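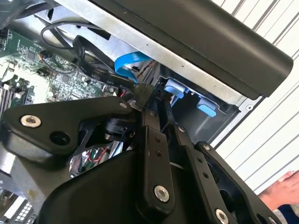
Old tower, SATA cables and the blue tabs
Brurkell Forums > Desktops > Cases and cabling

stenotside889
Posted December 4, 2020
Putting a second drive in the family desktop, a machine old enough to have opinions. The bay has light blue plastic tabs instead of screws. Do I squeeze them, slide them or plead with them? Also, the flat black SATA cable has "80°C" printed on it. Should I be worried, or is the cable just boasting?

titau
Temperature rating for the insulation. If the inside of your case gets to 80 the cable will be the least of it.
Blue normally means "you're meant to touch this". Press the tab in and slide the drive towards you. Don't lever it with a screwdriver. I have a drawer of broken tabs at home that says the same.

malt_loaf
Disagree about the screwdriver. A flat one, gently, is fine on a stiff latch. I've done 50 of these at work and snapped two.

titau
Two more than I'd want to explain to the family.

stenotside889
Thanks both. There's a blue ribbon cable folded over in there as well. Can it come out? It's in the way of my knuckles.

malt_loaf
Pull it. Ribbon cables are from 2000 and so is whatever's on the end of them.

titau
Please don't pull it. Follow it to both ends first. On some of these it runs the front panel, and then you'll be back asking why the power button has retired.

904kettle
Agree with titau. And hold the SATA plug by its body when you take it off. If it has a metal clip, press that first. Tugging on the cable is how I came to own a Malinowski board with one port fewer than advertised.

malt_loaf
Fine, follow it, THEN pull it.

stenotside889
Left the ribbon alone. Tab pressed, something clicked, drive hasn't moved. Is there a second tab?

titau
Usually. Try both together.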